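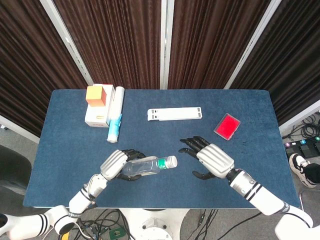

Wednesday, late morning. Jundstead room, felt table

Good session on the mats! I've been grumbling about the bare tabletop for ages (everything slides, everything clatters, and round things end up on the floor) and the dark blue felt has fixed nearly all of it. I want to get this down while I still remember which bits were the felt and which were me being in a good mood.

The table is the long one, felt over the whole top. I put it down with the fuzzy side up and smoothed it from the middle out with the flat of my hand, then let it sit while I had coffee. It had a fold line from the shipping bag that I expected to fight all day, but 600 grams of steel rule laid along the crease overnight flattened it. Remember that trick. Do not iron it, I scorched the test scrap on the lowest setting and the whole room smelled like a wet dog.

What's out on it at the moment: the water bottle (clear one, green label band, white screw cap), the white cardboard box with the little yellow label, the orange-and-yellow cube, the white tube with the light blue label, the flat white plastic stand with the grey slots, and the red ink pad in its see-through case. I like this mix a lot. The clear bottle is the one I was most curious about, and it looks terrific on dark blue. On the old grey top you lost the outline of it completely unless the light came in from the side. Against the felt you can pick out the whole body. I'd take this color again over the green that Lombardi sent as a swatch, even though the green is softer.

Notes on each, in no order:

Bottle. Lying on its side it used to roll off at the slightest nudge. On the felt I gave it a good push by hand and it went a short way and quit. Did it again with the cap end leading, same thing. Lovely. Cap threads are fine, quarter turn past snug is plenty.

Cube. Lives on top of the box, light yellow side up. I tried it straight on the felt too and it's fine there, but it takes up table I'd like to keep clear, and the box lid is a perfectly good shelf. The orange and yellow are so easy to find from across the room that I've started using the cube as my marker for the upper left corner.

Tube. Rounded end toward the front, next to the box. It wants to wander when it's out in the open, much less when it has the box beside it. Could use a small wedge. I have cork somewhere.

Stand. Flat on the felt it's nearly too well behaved, you have to get a fingernail under the edge to lift it. Picking it up by a short end works better than by the long side. Still wondering if a strip of tape as a pull tab is cheating.

Ink pad. Lid stays SHUT. I can't say this strongly enough. Red ink and new felt. I opened it once over the sink to see how juicy it was and had a red thumb through lunch. Keep it over on the right, away from the bottle.

Lint: there is some. The first mat shed all over the tube label, so I went over this one with a tape roller, 2 passes, and that got most of it. The Drevumis sheet says to expect less after the first week. We'll see.

Brown pleated screen is behind the table now and I'm so pleased with it. The window wall used to be the first thing your eye went to and now it's just dark folds. The end panels angle, so it stands up by itself without the sandbags. If you move it, lift by the silver posts and leave the fabric alone, the pleats take forever to hang straight again.

Still to do:
cork wedge for the tube
order a spare mat, same blue, item 214 in the Jiltov list (check the width first, last time I guessed)
try the same layout under the evening lights, almost certain the ink pad lid will glare
find the cap for the marker I left on the windowsill

Spare felt offcuts are in the second drawer. Help yourselves, they're great under chair legs.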